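Stutdale men's hoops: surviving January without two starters

Forum > College Basketball > Plelholm Conference

baselinebrenda
OK so who else was at the game? I drove home with no voice. We are down our top scorer AND our only real rim protector, and we take Plelholm State to overtime in their building. Lost by three, fine, but I have not been this into a Stutdale team in years. Halvorsen had the kids playing a 2-3 zone the whole second half and Plelholm looked like they had never seen one before. They must have passed it around the top for 20 seconds every trip.

I want to talk about whether we keep playing this way once everybody's healthy, because I kind of think we should?

zonebuster_44
No. Absolutely not. The zone worked because Plelholm can't shoot. Put that same defense up against Tronon and they'll hit fifteen threes and we'll all be on here calling for Paloma Halvorsen's job.

baselinebrenda
Did you watch the second half or just the box score lol

zonebuster_44
I watched all of it. I also watched us give up an offensive rebound on pretty much every miss. Nobody boxes out in a zone unless they're drilled on it from November, and these guys clearly weren't.

oldgymrat
The rebounding is on Ezzat as much as the scheme. Great kid, plays hard, but he's 6'5" and he's guarding the middle. He fouled out with four minutes left and after that it was whoever happened to be standing there. I'd like to see Makhubela get more run at the five. He's raw but he's long and he doesn't mind contact.

baselinebrenda
Hendrik Makhubela is my favorite player on this roster and I will hear no criticism. That putback right before the half!! My whole section stood up (all eleven of us, they put the visiting fans up behind the band).

tiptoppete
Sorry I missed this one, I only had it on the radio. The radio guys were saying Halvorsen only used seven players. Is that right? Seven guys for 45 minutes is not going to hold up over a whole conference season, I don't care how well conditioned they are. We did this two years ago and the legs were gone by the middle of February.

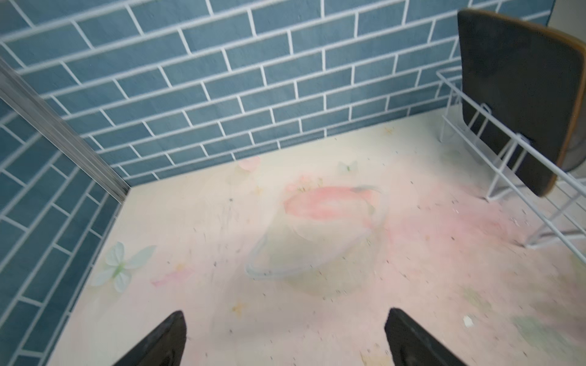
And the schedule gets harder from here. Three of the next four are on the road. If the ankle keeps our point guard out past the Tronon game, I'd rather burn a couple of losses and get the freshmen some minutes than run the same seven into the ground. I know that's not what people want to hear.

zonebuster_44
Pete is right. Play the freshmen.

baselinebrenda
Pete, I love you, but you can't just give away conference games! We're two games out of a first-round bye. A bye is huge for a thin team.

tiptoppete
I didn't say give them away. I said play nine guys and see what happens. One of those freshmen averaged 17 a game in high school, he can probably handle a few minutes of garbage defense in the first half.

oldgymrat
Everybody on every college roster averaged 17 in high school, Pete.

tiptoppete
Fair.

mezzanine_row_c
What was the crowd like? The official number said 3857 but on TV it looked like more.

baselinebrenda
It felt full to me. The student side was packed and LOUD. Meanwhile we had maybe 200 students at our last home game, which makes me so sad. I was a student here in 2000 and you had to line up before dinner to get a decent seat.

mezzanine_row_c
They moved the student section behind the basket and it killed it. I've emailed the ticket office twice.

zonebuster_44
Winning fixes attendance. And you win by playing man to man – I'll die on this hill.

oldgymrat
You can't play man with a guard rotation of two and a half people. She doesn't have the bodies. I think the zone stays until the ankle is better, then she mixes it, and we end up with something like a .500 record in the league. I'd take that today.

baselinebrenda
I would not take that today! We just went to overtime on the road with seven players!

oldgymrat
And lost.

baselinebrenda
Rude. See you all at the Tronon game. I'll be the one yelling for Hendrik.

mezzanine_row_c
Does anyone know if tip is 7 or 7:30? The website has both.

tiptoppete
7:30. The schedule poster is wrong.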